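Hemmin House Kitchen Group
Minutes of the winter meeting, 17 Dec 2018

Present: Mwanaisha Swai (chair), Musyoka Waweru, Wekesa Kombo, Themis Bakalis, Elibariki Rotich (minutes)
Apologies: none received

1. Last meeting's minutes

Agreed with one correction. The apricot jam was Musyoka's and the quince was Themis's, and I had them the wrong way round. Sorry, both! Jars from both batches were on the side for anyone who wanted to compare, and people did.

2. The window table

Mwanaisha is delighted with how the window end of the kitchen is coming along. The light over there is wonderful in the daytime, and everybody seems to drift to that table now, even when the big one is free. She would like it to stay the place where we sort and look over fruit before it goes in a bowl, a pot or the compost.

Wekesa asked if the smiling cloud tablecloth could be ironed before the January open house. Themis likes it creased. After a happy amount of back and forth it was agreed to iron it once, for the open house, and leave it be after that. Wekesa has the iron.

The red paper-cut on the window stays up. Musyoka would love to see a few more next to it and will bring red paper and the small scissors to the next cooking evening.

3. Fruit sorting

This took up most of the meeting and was the best part of it. Themis has been reading up on what can be saved from fruit that has gone past its prime, and she is full of ideas. Small oranges are the easy ones, and she wants to try candied peel with the next lot. Wrinkled fruit needs more care. Some of it is only dried out and very sweet, and some of it is on its way out, and the skin alone doesn't always tell you which.

Her suggestion is that anything dark and shriveled gets set down on the cloth and looked at from all sides, especially any rough or pale patch, before we decide. Musyoka asked that it also be cut open on a plate, never on the cloth. Agreed with enthusiasm, as we are all fond of the clouds.
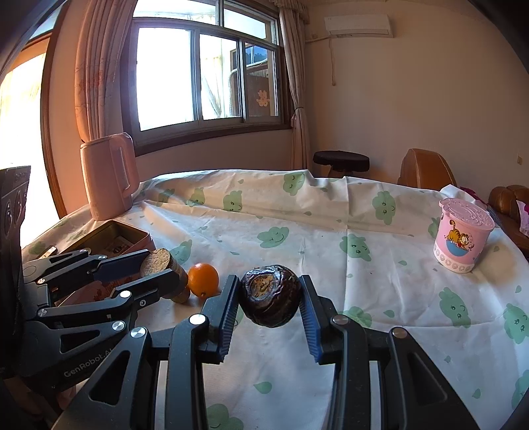 Can shriveled fruit go in the compote?
Only after it has been cut open and checked. If it smells clean and sweet and the flesh is sound, it goes in the pot. If there is mold, a sour or boozy smell, or any doubt at all, it goes in the compost, the whole fruit and not just the bad side.

Themis will write that up on a card for the cupboard door. Mwanaisha offered her good handwriting and was accepted at once.

4. Cups, pitcher and tins

Wekesa brought up the cups. The Garfield cup with the ribbed pink lid is a great favorite with the younger cooks, and he asked that it be washed by hand so the print lasts. Agreed. The pale pink plastic pitcher is for water and cold tea only. Nothing hot, please.

The tin with the pink rim will keep its place on the window table. Mwanaisha wants it used for recipe cards, so if you have a favorite, write it out and drop it in. She has promised her coconut rice and Musyoka his bean stew, which had the whole table cheering. I will type them all up once there are enough for a little booklet. Wekesa wants to call it Gostovden, after the supper club he used to cook for, and we all loved the name.

5. Open house in January

We have room for 50 guests over the afternoon, and Wekesa thinks we can seat 15 at a time if the benches come in from the hall. Tea, compote, flatbreads and two soups. Musyoka is already testing the second soup and says the ginger version is the one.

Mwanaisha has $70 in the tin drawer for ingredients. Themis asked for part of it to go on sugar and jars for the candied peel, and this was agreed without a vote. Bowls can be borrowed from Skosar, the café on the corner, provided they go back washed the same evening.

Set-up starts at noon. Please wear shoes you don't mind getting flour on.

6. Any other business

Themis wondered if we could swap the dish soap, as the present one leaves her hands sore. Wekesa will try a milder one.

The left-hand drawer still sticks. Musyoka rubbed candle wax along the runners and it is a bit better, and he will have another go.

Actions
Wekesa: iron the tablecloth, new dish soap, benches
Musyoka: red paper and scissors, soup, drawer
Themis: wording for the fruit card, sugar and jars
Mwanaisha: write out the fruit card, ask Skosar for bowls
Elibariki: start typing recipes

Next meeting in January, after the open house, 7 p.m. in the kitchen. Musyoka is bringing flatbreads.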